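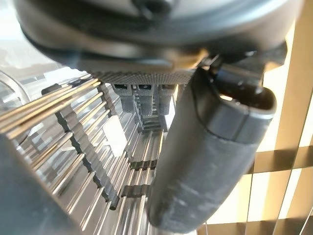

Figure 1. Gripper finger and rack, seen from the wrist camera.

Can a robot arm load a rack yet?
Stosari project report, Geltthorpe College
November 9, 2023

1. Question

Shops and kitchens both have a lot of jobs that consist of putting things into racks. We wanted to know whether an arm with a simple gripper can do a job like this without a person standing next to it. We kept to one chore: pick up a plastic plate from the table, put it in a slot of a rack, let go, and come back for the next one.

2. Method

The software was Ludavow, which we had used in August for a stacking exercise. We first steered the arm by hand to record the moves, then let it repeat them with corrections from the camera. We made 30 attempts. An attempt counted as a success if the plate stood upright in the rack after release and no one had touched the arm or the rack.

We did not measure speed carefully. A plate took about 4 minutes from start to finish in the early attempts, including the pauses while the software looked for the next slot. A person does it in a couple of seconds.

3. Results

11 attempts were successes. Picking up the plate was hardly ever the problem. Most failures came in the last few centimetres, when the plate had to go between the rods. In two cases the gripper itself caught on the rack and we used the stop button.

The wrist camera gave us more trouble than we expected. Figure 1 gives an idea of the view. The housing takes up the top of the picture, the finger hangs across the middle, and the rods run away behind it in several directions. Strong light makes it worse. The white panel among the rods has come out completely blank, and there are bright patches on the tan surface to the right. Rods are thin and shiny, so the software often lost one or took two for one.

We tried closing the blinds, and the slot finding improved a bit, but we did not repeat this enough times to give a figure.

4. Discussion

For this chore our answer is no, at least with our set-up. The Shawky report from last year's group got better results with boxes on a flat shelf, where there is more room for error and less to hide behind the gripper. A shop could probably use an arm for that kind of work sooner than a kitchen could use one for plates.

5. Further work

A second camera on a stand beside the rack should be the first change. We would also like to try a thinner finger, and a rack with wider gaps.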